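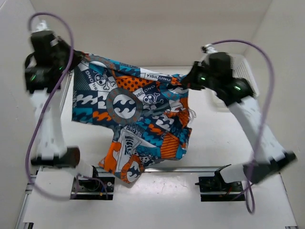 Smaranda Matei

Printed cotton is plain cotton cloth that has had a pattern put on to its surface after weaving, as opposed to cloth whose pattern is woven in with coloured threads. It is one of the oldest and best loved of household fabrics, and most of us have grown up with it at the window, on the kitchen table or around somebody's waist in the form of an apron.

Methods

The earliest printing was done with carved wooden blocks, pressed by hand into a tray of colour and then on to the cloth, one small patch at a time. A good printer would line up each block by means of little pins at the corners, and on old pieces you can still find the dots they left, if you are patient and the light is kind. Engraved copper plates and, later, rollers made the work a great deal quicker, and screen printing brought it within reach of small workshops and even the spare bedroom.

Printing at Welley

The town of Welley had a modest printing trade of its own, carried on beside the stream at Ovbridge, where the water was soft and there was plenty of grass for laying out the cloth to bleach. The Śliwiński works, the largest of them, kept 193 patterns in its books and employed 50 people at its busiest. Its best known design, a trailing leaf called Randen, was sold in lengths for curtains and is still asked after by quilters (who will forgive a good deal of fading in a piece they like!).

Care and keeping

Older prints should be washed by themselves in cool water with a mild soap, and dried flat in the shade. Reds and dark browns are the ones to watch, the reds for running and the browns for weakening the threads beneath them. For storage, rolling is kinder than folding, and a clean cotton sheet makes a perfectly good wrapper. Pieces that have to be folded can be taken out each October, say, and folded again along different lines.

See also: Block printing; Chintz; Patchwork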